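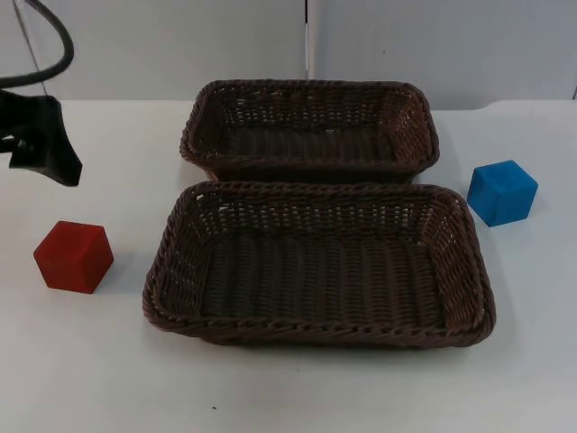 グリッパー点検を2,000サイクルごとに ブラルタサリの仕分けセル、効果の裏付けはこれから

搬送機器メーカーのブラルタサリ(Braltasari)は、試験用の仕分けセルで使っているロボットハンドの保守手順を12月から改めた。これまで担当者の判断に任せていた点検を、開閉2,000サイクルごとに固定する。同社は「停止時間を大幅に減らせる」とうたうが、発表資料に停止時間の数字は載っていない。

セルの構成は簡素だ。白い作業台に編みかごを2つ前後に並べ、左右に赤と青の立方体を1個ずつ置く。黒いグリッパーがその上に下りてくる。点検のたびにこの配置へ戻し、かごを空にしてから基準動作を走らせるという。

新しい手順で重点が置かれたのはケーブルだ。グリッパーの上で大きく弧を描く黒いケーブルについて、たるみの量、被覆の擦れ、コネクターの緩みを確かめる。続いて爪先の摩耗を見て、原点を取り直す。ハンドの設計を担当したヒズブリッジ(Hisbridge)によると、前回の試験期間に記録された停止は154件で、「多くは配線まわりに起因する」としている。ただし内訳は非公表で、把持の失敗や原点ずれが何件含まれるのかは分からない。

2,000という間隔の根拠も弱い。ヒズブリッジの説明では、社内の耐久試験で被覆に擦れが出始めた時点より手前に設定したとのことだが、試験に使ったケーブルの本数や曲げ半径は示されなかった。取り回しが変われば擦れる場所も変わるはずで、ほかのセルにそのまま当てはめられる数字かどうかは疑わしい。

対象物の問題も残る。形のそろった立方体を明るい台の上でつかむ試験は、ハンドへの負担が軽い部類に入る。袋物や重い部品を扱う現場で、爪先が同じ間隔までもつ保証はない。かごの縁に爪を当てた場合の点検についても、手順書には「必要に応じて再校正」とあるだけで、必要かどうかを誰が決めるのかは書かれていない。

保守を請け負うギンティング(Ginting)は、点検記録を機体ごとに残し、交換した部品と合わせて集計する方針だ。公開の予定は未定という。導入を検討中の物流会社スターノフ(Sturnov)は、停止件数の内訳が出るまで契約の判断を見送るとしている。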